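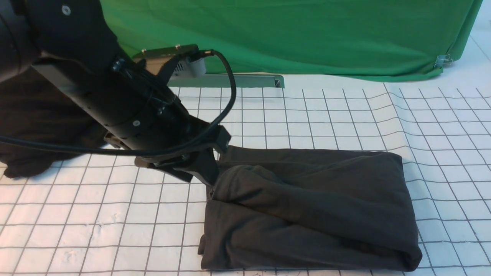 Folding station with a black arm and parallel-jaw gripper at a folded dark garment, on a table covered with a printed grid sheet.

The Ridgate cable fault was a repeating failure of wrist-mounted sensors on robot arms used for cloth folding at the Ridgate laboratory in Nidville. It was first noticed in January, when an arm lost its sensor signal during a fold and kept closing its gripper on a shirt that had already slipped out of position. No person was hurt. The fault is known mostly for the long time that was needed to find its cause, and for the changes in cable routing which followed it. In the laboratory's own papers it is called "the wrist dropout".

Background

The laboratory began work on garment folding under a project named Dastier. The aim of Dastier was to fold shirts, trousers and towels from a crumpled start, with one or two arms working over a flat table. The arms were bought without sensors at the wrist. The sensor boxes were added by the laboratory, on flat metal brackets, and each box was connected by a cable with a plug at its side. The cable was led back along the arm and then off to the controller.

Folding is a hard task for such a cable. The gripper must come down to the table at many different angles, and the wrist turns over a large part of its range in every fold. A cable which is too short is pulled when the wrist turns. A cable which is too long makes a loop, and the loop can touch the arm, the table or the cloth. The first Dastier drawings gave a length for the cable but did not say where the loop should be placed, and each operator made it in a different way.

First incidents

The first recorded dropout happened on station 3, shortly after the start of the morning run. The sensor signal stopped for less than a second and then came back. The control software of that time did not treat so short a loss as an error. It continued with the last good reading, in which the garment was still under the fingers. The gripper pressed on the table surface, the motor current went up, and the arm stopped by its own protection. The operator cleared the error, found nothing broken, and started the run again.

More dropouts were recorded on the same station in the next weeks. Most of them did no harm and were seen only afterwards in the logs. In one case the arm pulled a sleeve under its own finger and tore the seam. In another the tip of a finger was bent and had to be replaced. After the second of these events the station was taken out of use.

Investigation

The investigation was led by Clementina Cordeiro, an engineer for electrical systems at Ridgate. The first suspicion fell on the software, as the dropouts had become more frequent after an update. The older version was installed again on station 3, and the dropouts continued. The sensor box was then exchanged with one from another station. The fault did not move with the box.

Cordeiro's group next ran the arm without any garment, repeating one recorded fold 441 times. There were no dropouts in this test, and for a while it was thought that the cloth itself was in some way the cause. Static electricity from synthetic fabric was proposed, and the table was grounded. This had no effect.

The explanation came from Rangi Bright, a technician who was preparing the station for another test. Bright noticed that the test fold had been recorded with the wrist in a more open position than the one used with real garments. When the gripper presses on the edge of a folded garment, the wrist tilts further, and the loop of cable is drawn tight against the bracket. The test was repeated with the real wrist angles. It gave 5 dropouts in 101 folds, all of them close to the point where the wrist reached its greatest tilt.

Cause

The cable was opened and examined. One conductor was broken inside its insulation, a short distance behind the plug. The two ends of the break touched each other while the cable was relaxed and separated when it was bent sharply. From outside, the cable looked normal.

The report named two causes. The direct cause was fatigue of the conductor, from bending many times at the same place. The second cause was a tie fixed too near to the plug, so that all of the movement was taken by a small length of cable and could not spread over the loop. The report also noted that the software should not have used an old reading while the fingers were moving down. It did not consider the update to be a cause. The greater number of dropouts after the update was explained by the higher speed of the arm.

Changes after the fault

The following changes were made on all folding stations of the Dastier project:

The first tie was moved away from the plug, and the loop was given a minimum radius.
The cable was replaced by a type made for continuous bending.
The software was changed to stop any downward movement if the sensor signal is lost, even for one reading.
The cable is checked by hand at the beginning of each shift, with the wrist at full tilt.
Test folds are recorded with a garment on the table.

A proposal to lead the cable inside a closed sleeve was not accepted. A sleeve would protect the cable from the cloth, but it would also make the wrist stiffer and hide any damage.

Later events

Station 3 returned to service after the repair. One further dropout was recorded on a different station, where an old cable had been fitted by mistake during maintenance. The arm stopped above the table as intended, and the garment was not damaged. After this event the old cables were removed from the store.

The test method was later taken over by Donnelly, a maker of laundry machines which had a joint program with the laboratory. In the Donnelly version the arm is held at the point of greatest tilt while the signal is watched, and the cable is moved gently by hand. The method finds only breaks that are already present. It cannot say how long a good cable will last, and the question of a fixed replacement period remains open at Ridgate.

See also

Cable fatigue
Parallel-jaw gripper
Protective stop
Garment folding by robot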